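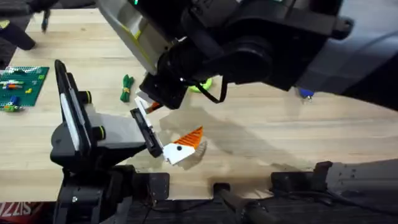 Two-arm bench, walkaround notes, May. I do this one with a coffee in my left hand and the sheet in my right, so forgive the handwriting if you're reading the scan. Item 1, shared space: both arms can get to the middle of the table, so the overlap zone has to be written down in the cell file and it has to match what they really do. With the left gripper on the white and orange bird-looking piece and the other arm's gripper pointing down right near it, you're well inside that zone! OK on paper, but I want Wilson Ayala to sign the new speed limit.

Item 2, cables. Any loop hanging under a forearm gets checked at full reach, both directions. Pass, though I'd still like a clip on it before the next long run.

Item 3, loose stuff. Our rule says only parts for the current job go on the wood. The tied-up green cord isn't a part (I asked). Comment: put it in the drawer, please.
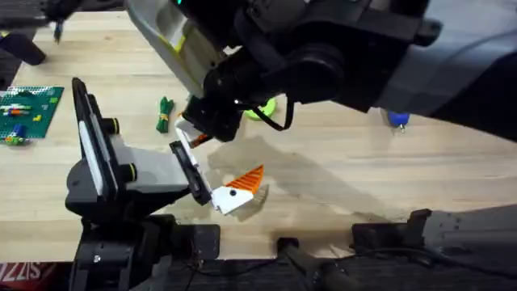
Item 4, stop buttons. I pressed all 2 of them, and each one has to kill both arms. Pass. Vilmos wants them tested every 8 hours now, fine by me.

Item 5, mounts and clamps. Torque marks lined up, no complaints.

Item 6, cycle log. We're at roughly 1,000 since the last grease, so that's due. Ilona has the Calteo grease, ask her first.

Open: items 1, 3 and 6. Recheck after lunch.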